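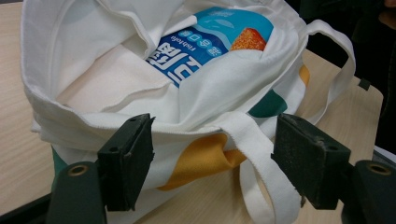
The bag on the table, with the fishtofu still in it.

The bag had been on the table since she got in. She had put it down, taken her shoes off, and gone to lie on the bed for ten minutes. When she woke up the light had moved to the other wall.

She had bought the fishtofu at the shop by Lostano station. It was on the shelf by the till and she had picked it up while the man in front looked for his card. She hadn't eaten it for years. Her brother used to buy it on the way home from school and give her one piece, always one, and eat the rest walking ahead of her.

The train had taken four hours. She had meant to eat on it, but a woman with a sleeping baby sat down next to her and she didn't want to rustle.

Now she stood in the kitchen in her socks and looked at the bag. It had slumped over, and a strip of blue packet was showing. The yellow and green on the front had been her mother's choice. Her mother had had the pick of several at the Hekidel market and had taken the brightest, and then said it was too bright to carry and given it away to her the same afternoon.

The phone rang in the bedroom. She let it ring, then went and got it.

'You're back,' her brother said.

'This afternoon.'

'And?'

'They want the flat cleared by the end of October. The agent says 4,000 for the furniture, if we leave all of it.'

'All of it? The piano as well?'

'All of it.'

He was quiet. She could hear a tap running at his end, and then it stopped.

'Did you bring anything away?' he asked.

'The letters. The small clock. I couldn't carry much.'

'What about the recipe book?'

'I couldn't find it. I looked in the kitchen and in the hall cupboard. I think she lent it to somebody on Hegazy Street.'

'She never lent anything.'

'She did near the end,' she said.

She walked back to the kitchen with the phone against her ear. One of the handles was hanging down at the front, fraying at the sides. She ran her thumb along it.

'I got some fishtofu,' she said.

'What, the blue one?'

'Yes.'

'Do they still do that? I haven't seen it since we moved.' He laughed a bit. 'Save me some.'

'I'll save you one piece.'

He didn't say anything to that for a moment. Then he said he could come on the early train, if she didn't mind him on the sofa, and they could go back to Lostano together and look for the book properly. She said she didn't mind. She said to bring a big suitcase.

After he rang off she filled the kettle and got down a plate. Then she put the plate back, folded the top of the bag over the packet, and made some toast.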